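Skript Nahttechnik, Teil 2: Instrumentelle Naht mit schwarzem Faden
Skillslab Kirklow, Wahlfach Januar

Voraussetzung für diesen Teil ist der Handknoten aus Teil 1. Wer ihn nicht sicher beherrscht, wiederholt ihn vor der Übung am Knüpfbrett. Behandelt werden Fadenführung, Nadelhaltung und Instrumentenknoten an einer längs verlaufenden Inzision. Das Skript ersetzt nicht die Einweisung am Platz.

2.1 Ausgangslage

Die Wundränder werden vor dem ersten Stich auf gleicher Höhe ausgerichtet. Ein Höhenversatz lässt sich später über den Fadenzug kaum noch ausgleichen. Das Fadenende bleibt außerhalb des Stichbereichs liegen.
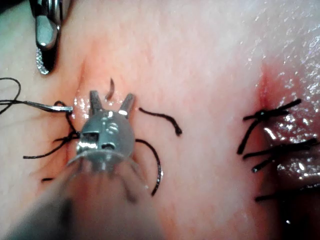
Die Ablage der Nadel zwischen zwei Arbeitsschritten wird in den Prüfungen regelmäßig zu spät bedacht. Die Nadel liegt flach auf, möglichst seitlich der Inzision, und der Faden schließt am hinteren Ende ohne Zug an. Links der Inzision ist die Nadel annähernd waagerecht abgelegt, der schwarze Faden läuft von ihrem hinteren Ende in einem lockeren Bogen nach außen. Vor dem erneuten Aufnehmen ist zu prüfen, wohin die Spitze weist. Fadenbündel über der Wunde werden geordnet, bevor der nächste Stich gesetzt wird; ein Durchstechen des liegenden Fadens schwächt diesen und macht die Naht in der Regel unbrauchbar.

2.2 Nadelhaltung

Gefasst wird im Übergang vom mittleren zum hinteren Drittel der Nadel. Fassen am Fadenansatz verbiegt die Nadel oder beschädigt die Armierung. Die Spitze wird nach dem Austritt nicht mit dem Nadelhalter gegriffen, sondern der Nadelkörper dahinter. Der Einstich erfolgt senkrecht zur Oberfläche, der weitere Weg folgt der Krümmung.

Einstich und Ausstich haben denselben Abstand zum Wundrand. Die Stichtiefe ist auf beiden Seiten gleich — Abweichungen zeigen sich als Stufe im Wundverlauf.

2.3 Instrumentenknoten

Der Faden wird bis auf ein kurzes freies Ende durchgezogen. Das lange Ende wird um die geschlossenen Backen gelegt, für die erste Lage doppelt, danach einfach. Die Backen öffnen sich erst unmittelbar vor dem Fassen des freien Endes.

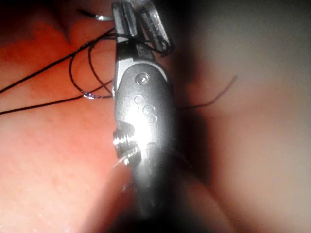 Anschließend werden die Schlingen über die Spitze abgestreift und die Enden gegenläufig gezogen. Die zweite Lage wird in Gegenrichtung gelegt, andernfalls entsteht ein Rutschknoten. Der fertige Knoten liegt seitlich der Inzision.

Häufige Fehler:
Faden rutscht beim Öffnen der Backen in das Gelenk.
Freies Ende zu lang, Schlinge lässt sich nicht abstreifen.
Erste Lage gibt nach, weil der Zug vor der zweiten aufgehoben wurde.
Ränder durch zu starken Zug eingestülpt.

2.4 Umgang mit dem Gewebe

Zug am Gewebe wird flächig aufgebracht. Punktförmiges Fassen mit voller Schließkraft hinterlässt Quetschmarken, die im Protokoll zu vermerken sind. Gerippte oder kreuzverzahnte Backen halten die Nadel gut, sind aber zum Halten von Wundrändern ungeeignet. Für die Ränder ist eine atraumatische Pinzette zu verwenden.

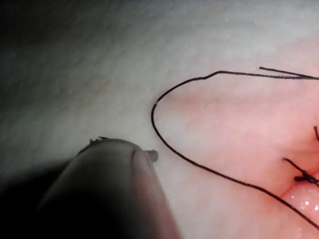

Wie fest wird der Knoten angezogen?
Bis sich die Wundränder berühren. Jeder weitere Zug führt zur Einschnürung und mindert am Patienten die Durchblutung der Ränder.

2.5 Protokoll

Einzutragen sind Nahtmaterial, Zahl der Lagen je Knoten und jede Abweichung vom Stichabstand. Gefordert sind 6 Einzelknopfnähte. Das Blatt wird am Ende der Übung abgegeben. Teil 3 behandelt die fortlaufende Naht.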